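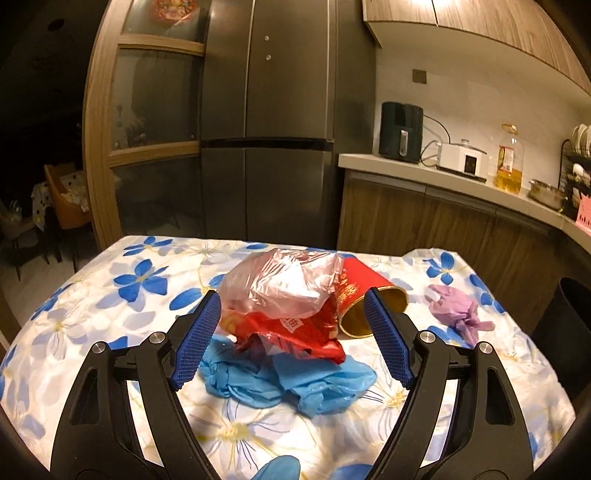
Saha Publishes First Results From Household Chore Trials

CLULCOMBE, August - Saha, a developer of manipulation software for home and light retail use, today released results from its first structured test of everyday chores. The test set covers table clearing, dish rack unloading, shelf restocking and bag handling. The company reports that current systems complete some of these chores without help and fail at others often enough that it will not offer a product for them this year.

The trials logged 1187 attempts across 31 chores. Each attempt began with objects left as a household or shop worker would leave them. An attempt counted as complete only if the full chore was finished with no human contact and no damage to goods or furniture. Partial completions were recorded separately and do not appear in the headline figure.

Overall completion was 58 percent. Rigid items with a known shape, such as cans, boxes and upright bottles, gave the best results. Thin plastic bags gave the worst. A crumpled bag has no fixed outline, reflects light unevenly and often catches on whatever is under it. The most common error was lifting two items when one was intended. The second was closing on a fold in the tablecloth.

"Clearing a table of wrappers and bags takes a person under a minute and very little thought," said Menaka Amarasinghe, head of testing at Saha. "Our system can do it on some tables. It slows down badly on others, and we can't yet say in advance which ones."

Shop-floor chores scored higher than kitchen chores. Saha attributes the gap to packaging that arrives in standard sizes and to shelves that stay where they are. Restocking trials were run with Pulby, a convenience retailer with stores in and near Clulcombe. Pulby has agreed to a second round limited to drinks and canned goods.

"We would use it overnight for two aisles," said Amrit Tremblay, operations manager at Pulby. "Loose produce and bagged snacks stay with staff."

Software used in the trials, named Bava, chooses a grip from camera input and checks the hold before lifting. If the check fails, it releases the item and tries again from another side - up to three times - before stopping. The next version will add a separate routine for knotted and twisted bags. Saha plans over 2000 further attempts on soft packaging before it reports again.

The full results table, scoring rules and a list of excluded attempts are available on request.

Press contact: Graziella Bellini, Saha, Clulcombe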